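Library > Working Papers > Food Retail > Counter Service

4. Setting and Method
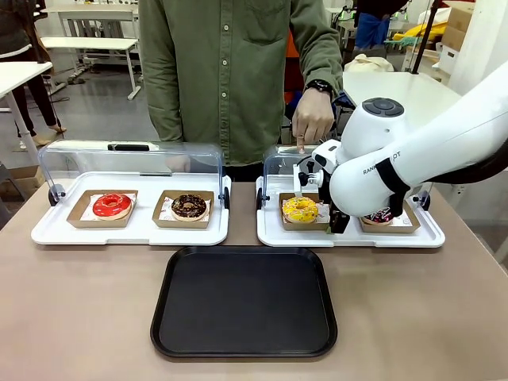
Figure 2. Two display trays with roll-top lids; the lid of the left tray is rolled back, and the customer points toward the right tray.

4.1 Sites and data

The study took place in two bakeries, Skurnoton and Atinga, both of which sell single items over the counter. Skurnoton is on a commuter street and does most of its trade before 9 a.m. Atinga is next to a public library and has a slower, steadier flow. Neither bakery takes orders by phone.

We logged 682 purchases over eight weeks. For each one, an observer wrote down the first item the customer named or pointed to, the item finally bought, and whether staff spoke before the choice was made. Purchases made by regulars who were served without ordering were left out. So were group orders, which Landry and Ekpo treated in an earlier paper and which follow a different pattern — one person usually speaks for the rest.

4.2 Coding of requests

Requests were coded as spoken, pointed or mixed. A mixed request joins a gesture with a short phrase such as "that one" or "one of those." We first tried to code gaze as well, but the two observers agreed too seldom for the results to be used. Fortin coded all the Skurnoton logs and Vachon all the Atinga logs, and each then recoded a sample of the other's. Disagreements were settled in discussion with Simard.

Names of items caused more trouble than expected. Staff at Atinga use the same word for a filled bun and a plain one, and customers often corrected themselves after hearing the price. We kept the first request in these cases and marked the change in a separate column.

4.3 Limits of the setting

Both shops are small and have one counter. Customers in larger stores may behave differently, above all where goods are bagged by the customer. Prices at both sites went up in January, partway through the logging period, and we report the weeks before and after the change separately in Section 5. Weather was not recorded.

Comments (3)

Liette Landry: Were the mixed requests counted once or twice in the totals? The text could be clearer on this.

Harpreet Fortin: Once. They have their own row in the Section 5 table.

bakerybooks: We put prices up the same month and people did start asking for the cheaper bun first. Would like to see the weekly numbers.

8 shares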